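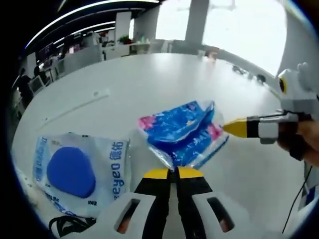

Embalagem azul em saco de plástico transparente.

Imprimir | Enviar por e-mail

4 de maio de 2022

Nas últimas semanas estive a rever o modelo de triagem de retinografias que o consórcio Nurko instalou nos centros de saúde da zona de Umham. Prometi ao Lourenço Gouveia que passaria as notas a limpo e prefiro fazê-lo aqui, onde consigo voltar a encontrá-las.

O modelo recebe duas imagens por olho e devolve uma pontuação entre zero e um. Acima do limiar, o doente segue para consulta de oftalmologia; abaixo, volta ao rastreio anual. Existe ainda uma terceira saída, «não classificável», reservada às imagens sem qualidade suficiente. É sobre esta que quero escrever, porque os relatórios de desempenho quase nunca lhe dedicam mais de uma linha.

O conjunto de validação local tem 2.000 exames. Destes, 282 foram devolvidos como não classificáveis. O relatório original calcula a sensibilidade e a especificidade apenas sobre os restantes. O procedimento é comum na literatura e está descrito no anexo, de modo que não acuso ninguém de esconder nada. O problema é outro: na prática clínica, um exame não classificável continua a pertencer a um doente, e alguém tem de decidir o que lhe acontece.

Pedi à Ju-won So, que tratou da anotação, os graus atribuídos pelos leitores humanos a esse subconjunto. Em 184 casos, pelo menos um leitor conseguiu atribuir um grau apesar da má qualidade. A proporção de retinopatia referenciável nesses casos é superior à do resto da amostra. Faz sentido clínico: cataratas, pupilas pequenas e doentes mais velhos degradam a imagem e acompanham a doença. Os dados em falta não faltam ao acaso, e excluí-los melhora os números.

Refiz as contas com duas convenções. Na primeira, todo o exame não classificável conta como positivo e é referenciado. A sensibilidade sobe, a especificidade desce e a lista de espera do hospital cresce em proporção. Na segunda, conta como negativo, com o efeito inverso. Nenhuma das duas reproduz o que se passa em Umham, onde o técnico repete a imagem e só referencia à segunda falha. Para avaliar esse circuito seria preciso guardar as duas tentativas, e o sistema grava a segunda por cima da primeira. Abri um pedido de alteração em maio. Está atribuído, sem prazo.

Há também uma questão de equipamento. Os exames vêm de 4 câmaras, três do mesmo modelo e uma Cormier mais antiga. A taxa de não classificáveis na Cormier é claramente mais alta. Não sei se a diferença vem da óptica, da compressão aplicada na exportação ou da população do centro onde está instalada — as três variáveis estão confundidas e não há forma de as separar com os dados actuais. Trocar a câmara entre dois centros durante um mês daria alguma informação. O Lourenço acha que a logística não compensa. Eu acho que sim, mas não sou eu quem transporta o aparelho.

Quanto ao limiar, veio fixado do treino em dados da Flollimau e não foi recalibrado. A curva de calibração local mostra pontuações demasiado altas na gama intermédia. Para uma decisão binária, isto importa menos do que parece, desde que o limiar seja escolhido com dados de cá. Para quem lê a pontuação como probabilidade — e vi dois relatórios clínicos que o fazem, com casas decimais — importa bastante. Sugeri retirar o número do ecrã do médico e deixar só a categoria.

Falta-me verificar a concordância entre leitores por grau e repetir os intervalos de confiança com reamostragem por doente, já que os dois olhos da mesma pessoa não são observações independentes. O código do relatório original reamostra por imagem, o que torna os intervalos mais estreitos do que deviam ser. Quando tiver os valores corrigidos, acrescento a tabela no fim desta entrada.

Imprimir | Enviar por e-mail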